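Lettre d'information Paiements et infrastructures de marché
Lundi 5 octobre 2020

Virement instantané : la liquidité de nuit reste le point faible

Le calendrier de raccordement de Gusska au règlement instantané est maintenu. Les établissements participants indirects passeront par le compte technique de Dalleo, qui porte la position de compensation pour leur compte et la régularise à chaque cycle. Le schéma retenu prévoit 12 cycles par jour ouvré et 4 cycles les jours de fermeture du système de règlement brut.

C'est sur ces derniers que portent les discussions. Un virement instantané est irrévocable dès l'acceptation par la banque du bénéficiaire, alors que la couverture en monnaie centrale ne peut être complétée que pendant les heures d'ouverture. Entre le vendredi soir et le lundi matin, chaque participant doit donc vivre sur son préfinancement. Si le solde technique est épuisé, les ordres sont rejetés avec un code de motif unique, sans mise en file d'attente.

Les essais conduits en avril sur l'environnement de recette ont produit 407 rejets pour insuffisance de couverture, concentrés sur les derniers cycles du dimanche. L'analyse distingue les rejets dus à un plafond mal paramétré et ceux qui tiennent à une sortie nette réelle. Les premiers ont été corrigés dans la version suivante du fichier de paramètres. Pour les seconds, Dalleo propose un seuil d'alerte fixé à 60 % de consommation du préfinancement, avec notification automatique à la trésorerie du participant.

Gusska demande en outre que le seuil soit modifiable par l'établissement lui-même, sans passage par le guichet de support. La demande est à l'étude. Elle suppose une double validation et une trace horodatée de chaque modification, absentes de l'interface actuelle.

Côté tarification, la grille reste inchangée jusqu'à la mise en production. La facturation à l'ordre rejeté, évoquée dans la précédente lettre, n'est pas retenue à ce stade.

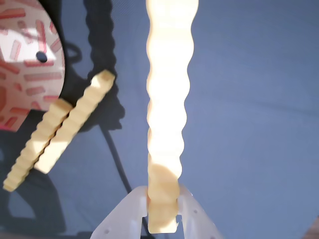

Rapprochement et formats de relevé

Pleststead a publié la version définitive de son guide de rapprochement. Le relevé de fin de cycle comporte désormais l'identifiant de bout en bout et l'heure d'acceptation, exprimée en temps universel. Les participants qui retraitent l'heure locale doivent vérifier leurs tables de conversion avant le changement d'heure.

Le module de Khamphan lit les deux versions du format. L'ancienne sera retirée après la bascule du dernier participant indirect ; les demandes de dérogation sont à adresser au support Pleststead, accompagnées du code participant et d'un relevé de test.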